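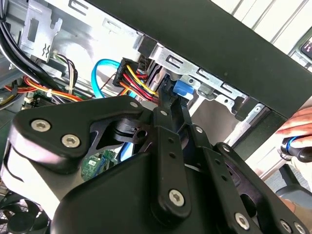
Segundo Meriem Tazi, um computador de secretária morre duas vezes: a primeira no inventário, a segunda quando alguém precisa da sala onde ele está guardado. A observação surgiu numa entrevista sobre outro assunto (o orçamento do papel) e acabou por dar a esta secção a sua divisão em partes.

4.2. O intervalo entre o abate e a saída

O regulamento de património de Kosthorpe prevê que um equipamento abatido deixe o edifício no prazo de cinco dias úteis. Dos 96 processos de abate que consultámos, 78 registam a saída dentro desse prazo, um cumprimento que nos pareceu admirável até compararmos as datas com as guias da Flenel, a transportadora contratada. A saída registada é, na maior parte dos casos, a saída do programa de inventário. O computador propriamente dito continua no piso de baixo, administrativamente ausente e a ocupar uma prateleira.

Chamamos a este período «permanência residual». A expressão é feia, mas a alternativa usada pelos serviços — «está ali em baixo» — foi recusada por um dos revisores.

Durante a permanência residual, a máquina perde valor contabilístico e ganha valor prático. Uma fonte de alimentação que consta como sucata pode ser a única compatível com um posto de atendimento em uso, e a requisição de uma nova exige quatro assinaturas. Os técnicos entrevistados conhecem bem esta aritmética. Nenhum deles usou a palavra «canibalização», que preenche a literatura; preferiam dizer que iam «ver se havia». O verbo ficava sem complemento e todos no serviço o entendiam.

Figura 3. Computador de secretária com a caixa aberta.

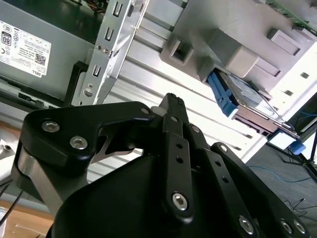 Tão pouco registada como a permanência é a procura de peças. O Kallside, programa em que se lançam os abates, trata o computador como unidade indivisível: ou existe inteiro, ou não existe. Um equipamento a que se retirou a memória em julho continua a pesar o mesmo na guia de transporte e a valer o mesmo, isto é, nada. A peça retirada também não entra em parte alguma, já que para o sistema nunca saiu de onde estava. Andri Rüegg propõe, em comunicação pessoal, que se fale de «stock sem contabilidade». O serviço financeiro, consultado sobre o termo, pediu-nos que não falássemos de todo.

Convém não romantizar o armazém. Há peças guardadas que não servem em máquina nenhuma e há cabos conservados por uma lealdade difícil de justificar em auditoria. O que os processos permitem afirmar é mais modesto: o prazo regulamentar mede o tempo de escrita de um formulário, e qualquer estimativa da vida útil dos equipamentos que parta dele herdará essa pontualidade. Na secção 4.3 usamos as guias de transporte como data de saída, com as reservas devidas a documentos preenchidos à mão sobre o tejadilho de uma carrinha.

Última atualização: 8 ago. 2025

Comentários

Bouzid: A nota sobre as quatro assinaturas está desatualizada. A quarta pessoa reformou-se e o campo continua obrigatório.

leitora_do_piso_2: Pergunta séria: as impressoras seguem o mesmo regime? As nossas foram abatidas e continuam a imprimir.

Andri Rüegg: A minha proposta era «stock sem contabilista». Deixem estar, a vossa versão é mais publicável.

Artigos relacionados

O formulário como lugar: notas sobre o arquivo municipal
Prazos cumpridos e coisas por fazer
Reparar sem requisição: práticas informais de manutenção em serviços públicos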